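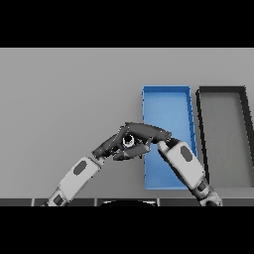
Two-handed handling of a small part in Sanna, our simulated workcell.

Rusoleo is looking for remote operators and testers for Sanna, August 29, 2018

Rusoleo makes Sanna, a software package that lets customers try out a two-armed robot at a simulated table before they order any hardware. A license includes the table, the arms, both hands, a set of trays and a library of objects to pick up. Customers use it to find out whether a job they have in mind can be done with two robot hands, and how it should be set up.

The next release will come with a collection of recorded handling jobs that customers can replay, change and compare with their own attempts. We need people to record those jobs and to test the release before it ships. You don't need a background in robotics. Most of the people who recorded for us in July had never moved a robot arm before.

What the work involves

You will control both arms from your own desk and carry out short jobs from a written list. A typical job is to pick up an object, pass it from one hand to the other and set it down in a tray. Some jobs use one hand only. Others ask you to turn an object over or line it up with the wall of a tray before letting go.

Each job is recorded from start to finish. After each one you fill in a short form: whether the object ended up where the list said, whether it slipped, and anything that looked wrong. Fingers passing through a tray wall, an object that shakes when gripped, a shadow in the wrong place — all of that goes on the form. A failed attempt is kept and marked as failed. Please don't delete it.

Long, thin objects take the most practice.

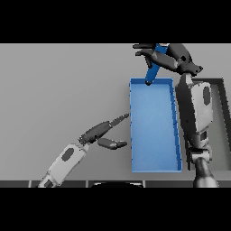 They tend to swing when held near one end, and the free hand has to stay close enough to help without knocking the tray. Expect to spend a good part of your first week on these. Periklis Rallis, who wrote the grasping part of Sanna, has put together a practice set, and you will go through it with him on a call before you record anything.

Testers do the same jobs for the first week and then move on to the product itself. That means installing it from scratch, following the manual word for word and reporting every step that doesn't match what is on the screen. If you write clearly and don't mind doing the same thing many times, you will probably like this part.

What we ask for

You should be at least 18 and able to read and write English comfortably. You need a quiet place to work, a wired internet connection and a computer with a separate graphics card. We lend you the hand controllers and pay for shipping both ways. You should be able to use both hands for fine movements for up to 3 hours a day, with breaks. If you use adapted equipment, tell us which kind and we will check whether it works with Sanna.

Experience with 3D games, drawing software, sewing, instrument repair or lab work is useful, but we won't turn you down for not having it.

Terms

The contract runs for 14 weeks, part time, 4 days a week. You choose your own hours between 7 a.m. and 9 p.m. and enter them in the shared calendar by the end of the week before. Pay is by the hour and is the same for operators and testers. The rate is set out in the offer letter, and practice time is paid at the full rate. As a team we plan to record about 2000 jobs, but there is no personal quota.

All recordings belong to Rusoleo. They show the simulated table and nothing of you or your room. We don't use a webcam. Your name appears in the product credits only if you ask for it.

How to apply

Use the form on our jobs page. Choose "Operator" or "Tester", or both, and write a few lines about any work or hobby that needs steady hands. A résumé is welcome but optional. Domnica Sârbu reads the applications and will answer every one by email. If you are short-listed, you will get a trial copy of Sanna and a set of simple jobs to try on your own time, followed by a video call with Domnica and Periklis.

Technical questions about the computer or the controllers should go to Lucian Dobre through the support desk. Please put "operator call" in the subject line.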